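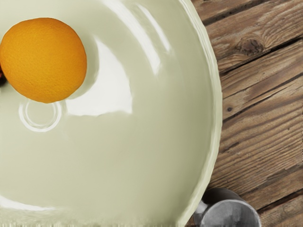 The Long Quarrel Between Clay and Glass

Glaze fit decides whether a dinner plate lasts a year or a generation. At the Carkari works in Resden, getting it right took a new recipe, a slower kiln and a lot of broken stoneware.

A glazed plate is two materials pretending to be one. The body is fired clay, a mix of crystals and glass with some air left in it. The glaze is a thin skin of glass fused to the outside. Both expand when heated and shrink when cooled, and they rarely do so by the same amount. Makers call the relationship between the two "fit," and most of the faults that send tableware back to the store can be traced to it.

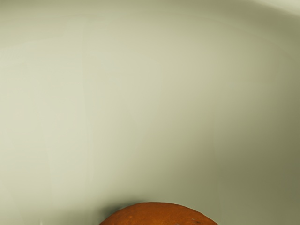 If the glaze shrinks more than the clay under it, the glass ends up in tension. Glass is weak in tension, and it relieves the stress by cracking into a fine net of lines known as crazing. If the glaze shrinks less than the clay, it ends up in compression. Mild compression is what a manufacturer wants, as it closes small flaws and makes the piece stronger. Too much of it and the glaze pushes off at rims and handle edges in sharp slivers, a fault called shivering.

Crazing is the more common problem. It can show up as the ware leaves the kiln, with a faint pinging that can go on for hours, or it can wait for months in a kitchen cabinet. The delayed kind is the costly one.

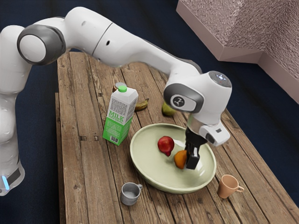

Report: Materials Desk
Published 5th May

Delayed crazing usually has one of two causes. The first is thermal cycling. A plate goes from a shelf to an oven to a sink, and each trip works the bond a little. The second is moisture. A body that has not been fired hard enough stays porous, and water gets in through the unglazed foot ring. Over time the clay takes up that water and swells. The swelling is tiny, but it eats into the compression in the glaze until none is left.

The Carkari works had both. The plant makes stoneware for restaurants and hotels, and its standard white glaze had gone unchanged through two changes of clay supplier. Each new clay was close to the one before it, and the ware passed inspection at the kiln door. Returns began to climb the following August, mostly from accounts that used high-temperature dishwashers. The worst of the pieces came from the lower shelves of the kiln, where the heat had always been a little short.

The first fix anyone tries is more silica. Silica has a low expansion once it is dissolved in the glaze, so adding it brings the whole coating down. It also raises the melting point. The plant's early trials fit well and looked terrible, with a dry, pitted surface that held pencil marks and cutlery stains. Adding flux to bring back the gloss brought the expansion back with it. Sodium and potassium are the cheapest fluxes on the market, and they have the highest expansion of any in common use.

The recipe that went into production trades part of the sodium feldspar for a boron frit – a glass that has been melted, quenched and ground before it reaches the glaze room. Boron melts early and adds little expansion. It is logged in the plant's glaze register as No. 2506, and the number is now stenciled on the mixing tanks. Frit costs more than feldspar per pound. The plant recovers part of the difference through a thinner coat, which also dries faster on the line.

Checking the result is simple work. Sample pieces are heated in an oven until they sit 200 degrees Fahrenheit above the temperature of a water bath, then dropped in. They are dried, wiped with ink and examined under a side light. Any craze line takes the ink and shows dark. Pieces that pass go through the cycle again at a wider gap until something fails, and the failure point is written down next to the kiln position. A separate set goes into a steam autoclave, where pressure forces water into the body and compresses years of moisture swelling into an afternoon.

The autoclave results pointed away from the glaze. Even with the new recipe, ware from the lower shelves failed sooner than ware from the top. The clay there was underfired, and no coating will hold for long on a body that keeps growing. The plant brought in a Koreck tunnel controller, which adds a hold near peak temperature so that the bottom of the load can catch up. A full car carries 615 pieces, and the hold lengthens the schedule enough to cost the works part of a shift each week.

Cooling had to change as well. Quartz in the body shrinks abruptly as it passes through its inversion point, a little above 1,000 degrees, and cristobalite does the same much lower down, at a temperature many operators reach with the kiln door already cracked. Pulling ware at over 200 degrees is common practice in small shops. In a plant with heavy-footed serving bowls, where the base may be twice the thickness of the wall, it leaves the two parts at different temperatures during the second shift. The resulting cracks, called dunts, have smooth edges and run clean through the piece.

Mac Giolla, which supplies the clay, has since agreed to send an expansion curve with each batch. Carkari runs its own bars against that curve before the clay is released to the presses. A batch that falls outside the limits is blended with older stock or sent back.

The remaining trouble is decoration. Colored bands are printed under the glaze, and some stains carry enough alumina to stiffen the melt above them. Cobalt blue behaves. The chrome-tin pinks have not, and the pink-banded line stays out of the catalog while the glaze room works through a softer version of the print medium.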